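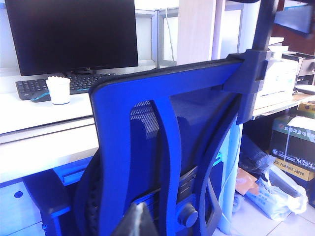

Section 4: Getting the chair and the desk to agree with each other

Right, if you've got this far you've built the Wirari chair (section 2) and the desk is standing on its own four feet (section 3). Now comes the part most people skip, me included the first time, where you set the two up together. I did mine badly, worked at it that way from January until March, and then spent an evening doing it properly. It took 40 minutes. I could have had those 40 minutes in January.

I'm writing this for everyone who has taken one of the rooms at Villa, so if your chair came from somewhere else some of the bits will be in different places. The order still works.

Before you start

You'll want the small hex key from the chair bag, a cloth, and shoes on. Wear the shoes you normally work in, or your slippers if that's the truth of it. Seat height in socks and seat height in trainers are not the same thing and I've had two messages from people wondering why their knees felt wrong.

Take your drink off the desk if it's full. A paper cup next to the mouse is fine when you're sitting still, but you're about to push a chair in and out under that desk a good few times.

CAUTION: Don't sit in the chair while someone else is turning anything on the back of it. Get up, let them turn it, sit down again.

4.1 Seat height

1. Roll the chair up to the desk and sit right back, so your bottom touches the backrest. Not perched on the front!

2. Find the height lever under the right side of the seat. Take a bit of weight off, lift the lever, and let the seat come up until your feet only just rest flat.

3. Let go of the lever and sit down properly. It'll sink a tiny bit as the padding gives. Go again if your heels have left the floor or your knees are up near your ears.

4. Put your hands on the keyboard. Your elbows should be level with the desktop or slightly above it.

Note: If your feet are happy and your elbows aren't, keep the elbows and get something under your feet. A fat parcel box will do until you find a footrest. I used a box of printer paper for weeks and was quite sorry to see it go.

4.2 The backrest

The backrest on the blue model is a plastic frame with black mesh stretched inside it and two curved ribs running down the middle. The ribs are what you're lining up with. They should sit either side of your spine, and if you can feel one of them more than the other you're probably sitting skew (I always am, I lean towards the mouse).

5. Stand behind the chair and find the round black knob low down on the back, near the bottom of the mesh. It's chunky enough that you won't need the hex key.

6. Turn it a half turn clockwise to firm up the lower back, then go round and sit down. Give it a minute. Read an email or something.

7. Too firm? Half a turn back. Too soft? Another half turn on. Keep to half turns, because with full ones you overshoot and end up going back and forth all afternoon.

8. Once it feels right, leave it alone for the rest of the day. Your back will complain a little about anything new and you can't judge it in the first hour.

Note: The knob gets stiff at both ends of its travel. When it stops, it has stopped. Yanti Santoso along the corridor forced hers past the end and had to order a new one from Wodmont, part number 501, and it came by itself in a box the size of a microwave.

4.3 The headrest post

This is the bit that catches people out, so read it through once before touching anything.

The post is held in a black bracket that clamps over the top bar of the blue frame. The clamp has to be loose for the post to slide and tight for everything else, including wheeling the chair across the room by it, which we all do and shouldn't.

9. Hold the post with one hand. Keep holding it.

10. With the other hand, loosen the bracket screw using the hex key. Two turns is plenty. You want the post to move with a bit of a push and you don't want it dropping.

11. Slide the post up or down until the headrest meets the back of your head, at about the height where the top of your ears is. It helps an awful lot to have a second person for this – one to sit, one to slide. If you're alone, mark the post with a bit of masking tape, get up, adjust, sit down and see.

12. Check the bracket is sitting square on the top bar. Run your thumb along where the two meet. If you can feel it standing proud at one end, loosen it a touch more, wiggle it flat and start tightening again.

13. Tighten until it's snug and then give it one quarter turn more. No heroics.

CAUTION: The bracket grips plastic. Overtightening can crack the frame and I'm told that isn't covered. If the post still slips when the screw is snug, something's in the clamp. Take it off, wipe both faces with your cloth and try again.

4.4 Armrests

Quick one. The armrests want to slide under the desktop when you pull yourself in. If they bump the edge, drop them a notch. If they don't fit at their lowest, you've got the seat too high or the desk too low, and it's back to step 2 I'm afraid.

Try not to use the armrests to haul yourself up. They'll take it for a while and then they'll start to wobble.

4.5 What's on the desk

Now stay in the chair, exactly as you've set it, and sort out the desktop from there. If you do it standing up you'll put everything too far back.

14. Monitor first. Set the base straight in front of you and push it back until you can only just touch the screen with your fingertips, arm out. Leave the screen off for this. It's easier to see reflections on a dark one, so you'll spot straight away if the window's going to bother you.

15. Keyboard next, in front of the monitor base, with enough room before the desk edge to rest your wrists. Mine always ends up at a slight angle by lunchtime and I've stopped fighting it.

16. Mouse beside the keyboard, whichever side you like, close enough that your elbow stays in. If it's one with a light-up stripe and the glow annoys you in the evening, look in the mouse settings before you reach for the tape.

17. Everything else goes wherever there's space, apart from drinks. Put your cup somewhere your mouse hand won't swing into it. I know, I know. Mine lives right next to the mouse as well, and I've cleaned this desk more often than I'd like.

Note: White desktops show rings. Wipe them while they're fresh with a damp cloth and a drop of washing-up liquid. Don't use the scratchy side of the sponge, it takes the shine off and you get a dull patch for ever.

4.6 Parking the chair

When you've finished for the day, turn the chair so its back faces out and roll it in gently. The top bar of the backrest is wide and it's happy to nudge whatever's near the front edge of the desk, so slide the keyboard back a few centimetres first. If you share the room, please don't change the back knob for the next person "to be nice". We've had words about this.

If something isn't right

Chair sinks while you're sitting on it: the lever is probably catching on your coat or a cushion. Clear it and try again. If it still sinks, the gas lift has gone and the whole lift wants replacing.

Mesh creaks: it did that with mine for the first fortnight and then stopped. If yours carries on, check the lower support for a loose screw.

Headrest leans to one side: steps 9 to 13 again, with attention to step 12.

Anything else, have a look at the Poon leaflet that came in the desk box, page 3 has the leg adjustments if you need to bring the whole desktop up. Or knock. I'm in room 191, and after four in the afternoon is best.

Section 5 is cables. Put the kettle on first.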